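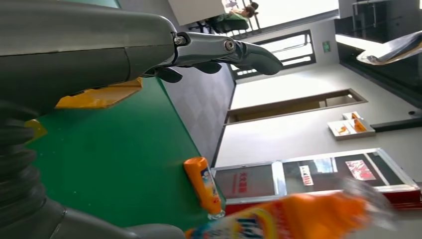
Figure 3. Green tabletop with an orange bottle; wall tray at the rear.

3. Loading the wall tray

The Kelau wall tray holds small labeled bottles up to 89 mm tall. Install the tray as described in Section 2 before continuing.

1. Clear a working area on the tabletop and wipe it with a dry cloth.
2. Stand the bottles upright on the table, labels facing you.
3. Check each cap. Set leaking bottles aside - do not place them in the tray.
4. Load the tray from the left end. Leave a gap of around 4 mm between bottles.
5. Turn all labels outward and press the tray down lightly to confirm that it is seated on its bracket.

NOTE: Taller bottles belong on the Drarkwood floor rack, part no. 401.

CAUTION: Do not mount the tray over a doorway or in front of an exit sign. Keep the floor between the table and the wall clear while loading.

CAUTION: Do not lean on the tray or hang anything from its front lip.

To remove the tray for cleaning, unload it fully and lift it straight up off the bracket.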